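Dellamville toy library moves play food sets to white sorting tables

Wednesday, July 10, 2024

The Dellamville toy library has changed the way it checks and repacks its play kitchen sets. From this week, returned sets are laid out on a plain white table, compared with a printed list, cleaned and bagged again before they go back on the shelf. The old method, in which a returned box was opened at the counter and looked over while the borrower waited, has been dropped for this category.

Play kitchen sets are the most borrowed category in the library and also the one with the most missing parts. The catalog holds 652 separate pieces of play food and tableware, divided into 50 sets. A check of the full stock in March found that 18 sets were incomplete. In most cases the missing part was small: a berry, a slice of bread, an egg cup, half of a fruit that came in two parts. Larger items such as plates, colanders and mixing bowls were rarely lost, but they were often returned in the wrong box.

The mixing of sets is the harder problem. Many families borrow two sets at the same time, and the pieces are similar in size and color. A strawberry from one set fits in the box of another without anyone noticing, and both lists are then wrong. The March check found several boxes that held the correct number of pieces but the wrong ones.

Under the new procedure, a returned set is emptied onto the table in one step. Tableware is spread out first, with space left between the pieces, and the food is placed next to it. Cloths are laid flat. Pieces are not stacked during the check, and bowls and colanders are placed with the open side up so that small parts left inside can be seen. The person checking then reads the list from top to bottom and marks each line. Anything on the table that has no line on the list goes into a holding tray with a slip giving the date and the set number of the box it came in.

White was chosen for the table surface after a trial with three colors. On a wood-grain top, brown and tan pieces such as bread and nuts were overlooked. On a gray top the darker vegetables were hard to pick out. White gave the fewest errors, although pale plates and light-colored bowls need a second look under strong overhead light. The room lights over the sorting area have been lowered in brightness for this reason, and the blinds are kept half closed in the afternoon.

Each set now has a code name printed on the inside of the lid and on the list. The two kitchen sets used for the trial were coded Bivar and Kvam. Bivar is built around serving and washing: plates, a colander, a cloth and loose fruit. Kvam is a baking set with trays, molds and a rolling pin. The two were picked as trial sets because their contents overlap very little, which made sorting errors easy to trace.

Cleaning follows the check. Hard plastic pieces are washed in warm water with mild soap, rinsed and left on racks overnight. Colanders take longer than other tableware, as the holes must be brushed from both sides. Cloths and fabric food go into a separate wash bag and are dried flat. Wooden pieces are wiped and never soaked. A set is held back for 2 days before it can be lent again, one day longer than under the old method.

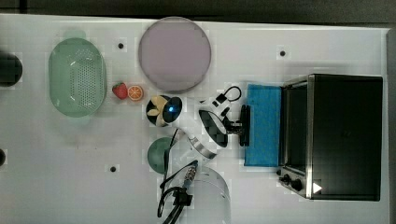

Fruit is the group of parts that receives the most attention. Whole fruits are entered on the list as one piece. Halved fruits are entered by half, so that a set with both halves of an orange shows two lines, and a set supplied with only one half shows a single line. Under the old lists a halved orange was written simply as "orange" - a wording that led to repeated disputes at the counter over whether a part was missing.

Replacement parts are drawn from a stock of odd pieces that the library has built up from retired sets. The stock is kept in drawers marked Inum, the name used in the catalog for all parts not tied to a set. A part taken from Inum must match the lost piece in type and size but not in color. The new color is written on the list at the time of the change. When no match is found, the line is struck out and the set goes back into lending with a shorter list.

Borrowers will see few changes. Boxes are handed in closed at the counter, and any missing piece is reported by message after the check. There is no charge for a single lost piece. Families are asked to return each set in its own box, to shake crumbs and sand out of bowls and baskets, and to leave cloths unfolded if they are damp.

The procedure covers play kitchens only. Building blocks and train sets will continue to be weighed on return, and puzzles are still checked at the counter. Doll furniture is due to move to the white tables once the printed lists for that category have been rewritten.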